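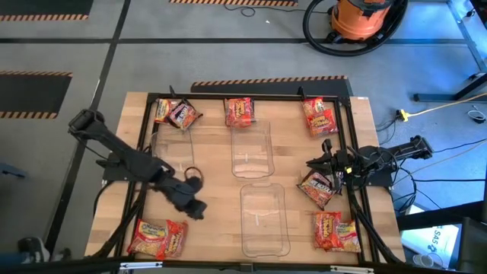

Work table with two black arms and clear plastic containers.

Zeketti Charge Log

Charging records from mid-range smartphones in daily use

Last change to this file: June 28, 2020
Maintainer: Bent Ravn

Summary

Zeketti Charge Log is a table of 2,592 charging sessions from 65 phones. One session begins when the charger is connected and ends when it is removed. All phones were in normal use by their owners, so the data is less clean than data from a test lab. I wanted it this way. A review can say how fast a new phone charges from empty, but most people plug in at half full, with the screen on and a case around the phone.

Where the data comes from

The owners installed a small logger called Dobos. It reads the battery values which the system already gives to apps, one time every 30 seconds, and saves one summary line when the session is over. The lines were sent to me by hand at the end of each week. Most of the collection was done in May. A few phones started late and have only a small number of sessions.

Columns

The file is comma separated, with a header line and eight columns:

phone_id – a random code, the same for all sessions of one phone
start_level – battery percent when the charger is connected
end_level – battery percent when it is removed
minutes – length of the session, rounded to whole minutes
max_temp – highest battery temperature, in Celsius
plug_type – wall, computer, car or wireless
screen_share – part of the session with the screen on, from 0 to 1
age_group – age of the phone in years: under 1, 1 to 2, over 2

An empty field means that the phone did not report the value. Please do not read it as zero.

Known problems

The temperature sensor is not in the same place in every phone. You can compare two sessions from one phone, but I would be careful with comparing two different models.

Some phones say 100 percent and then continue to draw current for a good while. The minutes column includes this time. If you want the time to reach full, this table is the wrong one for you.

The value "computer" in plug_type is a guess by the logger, made from the current limit. A weak wall charger may look the same. In version one it was named "usb", which confused people, and I changed it.

Sessions shorter than two minutes were removed. They came mostly from loose cables.

The phone owners are friends, colleagues and readers of my pages, so they are not a fair sample of all phone users. I think they charge more carefully than other people – several of them stop at 80 percent.

Privacy

No names, phone numbers or locations were collected. Dates and clock times were deleted before publishing, only the order of the sessions inside each phone is kept. Model names are also left out, as some models had only one owner.

License and use

You may use and change the data for any purpose, also commercial. Please write "Zeketti Charge Log" as the source. The logger Dobos has its own license, see the text in its folder.

Plans

The next version should have the charger power as a separate column. Corrections are welcome, please send the phone_id and the line number together with your comment.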